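Section 4. Setting up your courier account for temporary shifts

Skimel assigns food deliveries by zone. Set up your account before your first shift, on the phone you will carry on the job.

1. Open the Skimel app and tap Join as Temporary Courier.
2. Enter the six-character code from your welcome letter. Codes expire after 23 days.
3. Choose a home zone. Temporary couriers may pick up to 2 zones.
4. Under Vehicle, select Bicycle, Scooter or On Foot.

Note: On Foot couriers are offered orders only from kitchens inside their home zone. Urnel and Nulach count as separate zones, even though they share a border.

5. Tap Shifts and select an open block. Blocks shown in gray are full.
6. Read the terms and tap Accept. The block moves to your calendar.

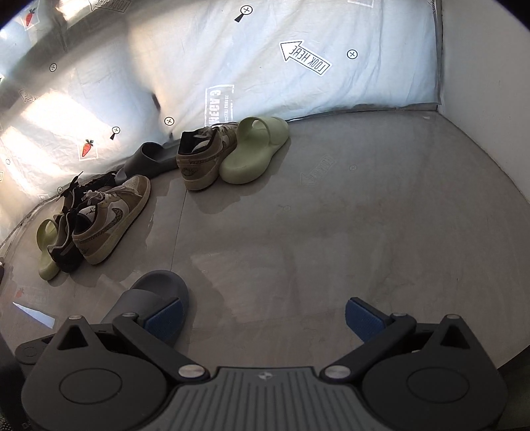
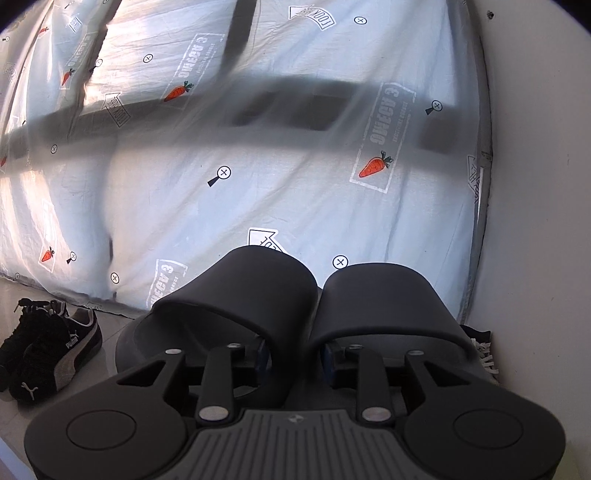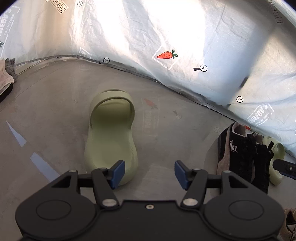
Slides, indoors on a gray floor.

4.1 Starting a shift

1. Go to your zone's pickup point and tap Check In. The button works only inside the zone.
2. Wait for the first order. You have 71 seconds to accept or decline it.
3. At the kitchen counter, give the order number, not the customer's name.
4. Check the seal on the bag, then tap Collected.

Caution: Do not accept a bag with a broken seal. Ask the kitchen to repack it – your pay for the order is not affected.

If the app shows error 393, your documents have not been approved. Contact Biljana Perić at the Nulach office before checking in again.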